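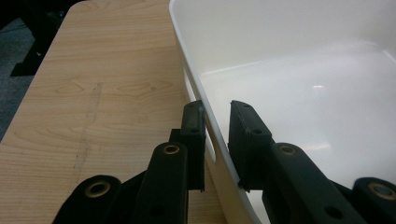
Page last changed: Nov 29, 2018

By Araceli Peñalver

Bins and tabletops, Botthorpe office

These pages record the storage bins and work tables in use at the Botthorpe office. The bins replaced the cardboard trays in February. Order reference for the full set is Himex 1,448. Dimensions are on the stock sheet and are not repeated in the captions.

1. White plastic bin on a light wood-grain tabletop. The wall is thin and vertical. Bins of this pattern are kept on the tables during sorting and go back on the shelf when the lot is closed. Label the short side only. Load limit is 3 kg per bin, set by Casimiro Segura after the spring check.

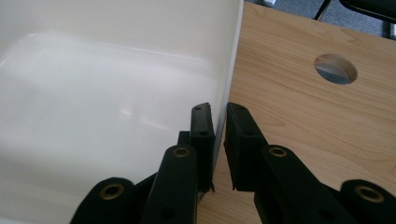
Photo: Evbridge office records

2. Glossy white plastic, probably a basin or tray, with the tabletop beside it. A faint recessed panel shows in the upper part of the face. Adhesive labels lift from a gloss finish, so use the tie-on type.

The round hole goes right through the top, and the gray floor is visible below. Keep it clear when setting out bins. The grain is pale and wavy, mostly on the diagonal. Wipe with a damp cloth and no solvent.

The floor on this side is gray carpet. Push the black office chair back before moving a full bin along the table.

Replacement bins are ordered through Dumitrescu, list number 782. Minimum order is 300, shared with the other offices. Send corrections to Casimiro Segura.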